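Out and About: the open day at Valtham

I'd been promising to write up our trip to the Valtham open day, so with apologies to everyone who has asked me twice, here goes. Four of us went in the end (Drotano had to lend us the small car, the minibus being in for its brakes) and we got there just in time for the last of the bacon rolls. I mention the rolls first because they were very good, and because the queue for them is where I met Teodor Sjöberg, who runs the robot arm lab and spent most of the morning being asked by small children whether his machines could do homework.

The lab is up on the first floor, past a long corridor of framed certificates and one very sad yucca. They let people in by ticket number, and mine was 201, which meant a good wait on a hard chair with a leaflet. The leaflet said the building had 3511 square metres of floor, and I can report that I walked over a fair bit of it looking for the loo.

Anyway, the robots! I had expected something behind glass, all orange paint and flashing lights, like the car factory films we got shown at school. This was much homelier. It felt like somebody's very well-stocked garage, with tables and arms and a lot of cable, and people who plainly love the stuff. Teodor drove the first arm himself by moving a pair of handles, and the arm copied him. He then let visitors have a turn, and I was terrible at it. You push forward a bit and think nothing's happening, so you push some more, and by then you've gone much too far. A girl of perhaps nine took over from me and had it sorted in no time, and got a round of applause as well.

What they are after is teaching arms to handle everyday things by showing them, over and over. Teodor told us they'd recorded around 400 goes at one single job back in February and it still wasn't enough for his liking. I asked if he got bored. He said he got bored of the software updates, never of the picking up. He also said shiny things are a right nuisance, as the camera down by the fingers sees the room bouncing back at it, and thin things are nearly as bad. I've been thinking about that every time I empty the cutlery drawer.

Saengthong had a stall on the landing with a little conveyor belt sorting bottle tops, and they'd brought stickers, so they were popular. The talk from Arkard was a bit over my head, I'm afraid. There was a slide with a great many arrows on it and I lost the thread somewhere near the second arrow, but the lady next to me took pages of notes and has said she'll type them up for anyone who wants a copy.

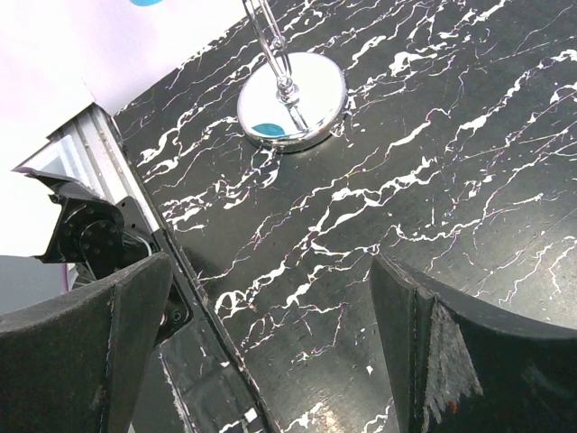
Valtham, May 2, 2024

I do like the close-up view you get from down at the wrist, with the two big black padded fingers either side and the chrome stand a little way up the table. The covering on the right-hand one has torn and there's pale fluff showing, just like the arm of my old settee. And I want that black and white marbled top for my kitchen, scuffs and all.

We stayed for the questions at the end, then had tea, then had trouble finding the car. If you fancy going next time, put your name on the sheet by the door and say whether you can drive. Bring a cushion for the waiting area, and get to the rolls early.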